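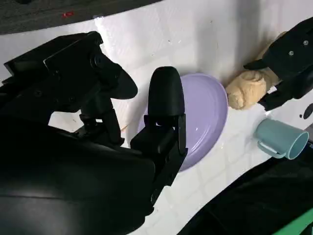 第3期 第89页

Gilness 活动室物品整理项目进展报告
呈:Okonkwo 基金
报送:Skeltstead 站点

一、先说结论

本期的主要工作是把活动室的桌面用品和软质玩具分开存放,并试行新的归位办法。按申请书的说法,到这个阶段应该已经“明显见效”。我们的看法保守得多:办法本身可行,但现有的材料还不足以证明它比原来的做法好。申请书里那句话写得太早,建议在下一版中删去。

二、桌面用品

盘碟一类改为平放,不再叠放。淡紫色的圆盘是这一类里最常拿出来用的,浅口,边沿略微抬起,表面有光泽,放在白色台面上很容易辨认。颜色反差大的东西好找,这一点我们没有异议。问题在于,申请书据此推论所有用品都应该按颜色分类,我们试了之后并不认同。浅色的杯碗放在白色台面上,找起来和从前一样费事,颜色标签贴了也没有几个人看。

平放还有一个代价:占地方。原来叠起来只用一格的东西,现在要用两格,柜子下层因此挤得很满。采购方建议再添一组 Faline 层架,报价800。我们暂不同意。先把长期不用的东西清出去,再谈添置,顺序不应该反过来。

三、软质玩具

毛绒玩具的归位比预想中麻烦。米色那只外形圆鼓鼓的,面料柔软,带着弯曲的褶皱和缝线,究竟算面包还是算小动物,登记时就有过不同意见,最后在册子里写成“米色软玩具”。这件小事说明分类表的栏目设得过细。“食物造型”和“动物造型”分成两栏,除了让登记的人犹豫,看不出有什么用处。我们已经把两栏合并,统称软质玩具。

另外,软玩具与盘碟是否可以同在一张台面上使用,申请书没有写。实际使用中两类东西经常挨在一起。我们的处理是允许同台使用,收纳时必须分开。有人提出干脆各用各的台子,这在 Skeltstead 的房间条件下做不到,除非把靠墙的长桌搬走,而长桌目前没有别处可放。

四、登记与清点

本期登记在册的物品为89件。这个数字请谨慎引用。它只包括贴了标签的东西,抽屉里的零碎没有计入,也没有办法与上一期直接比较,因为上一期把成套的餐具按一件计算,这一期是拆开算的。申请书附表里的“增长”一栏,很大程度上是算法变化造成的,我们不主张把它写进年度材料。

登记册目前仍是纸质。曾考虑改用电子表格,试用了几天后又退回纸质,原因是收拾东西的时候手边没有电脑,事后补录的错误比当场手写还多。如果资助方坚持要电子版,我们可以每月誊录一次,但请不要把它当作实时数据来看。

五、归位办法的试行情况

新办法的要求很简单:用完的东西放回原处,原处以柜门内侧的标签为准。简单归简单,执行得并不均匀。上午的情况普遍较好,傍晚收尾时往往草草了事,第二天早上总有几样东西放错了格子。

申请书把放错归因于标签不清楚,并因此列了一笔重做标签的费用。我们核对过标签,字号够大,位置也合适。放错多半是收尾时间太短,换一套更漂亮的标签解决不了。我们把收尾时间提前了一刻钟,二月起执行,目前还看不出确切的变化,下期再报。

六、经费

本期支出1845,主要用于收纳盒、标签纸和柜门铰链的更换。其中铰链一项不在原预算内,但旧铰链松动,柜门关不严,不换的话分类也无从谈起。收纳盒买多了,有一部分尺寸偏小,放不下盘子,只能拿来装零碎。这是采购前没有量好造成的,责任在我们一方,不申请追加。

重做标签的那笔费用没有动用,建议转入下期,或者由基金收回,两种安排我们都接受。

七、需要资助方答复的事项

Faline 层架是否可以推迟到清理完成之后再定。

申请书中关于成效的表述是否同意修改。如果不改,请注明该表述出自申请书,与本报告无关。

下期是否仍须提交件数。如果仍要提交,请先确定成套物品的计算方法,否则每期都会得到一个无法与前一期对照的数字。

八、下期安排

继续合并登记册中过细的栏目,清理柜子下层,把久未使用的用品列成清单,征求 Gilness 方面的意见后再行处理。软玩具的收纳筐打算由柜顶移到中层,便于取放。归位情况改为每天早上开门时记录一次,记在登记册末页,随下期报告一并送上。

Skeltstead 站点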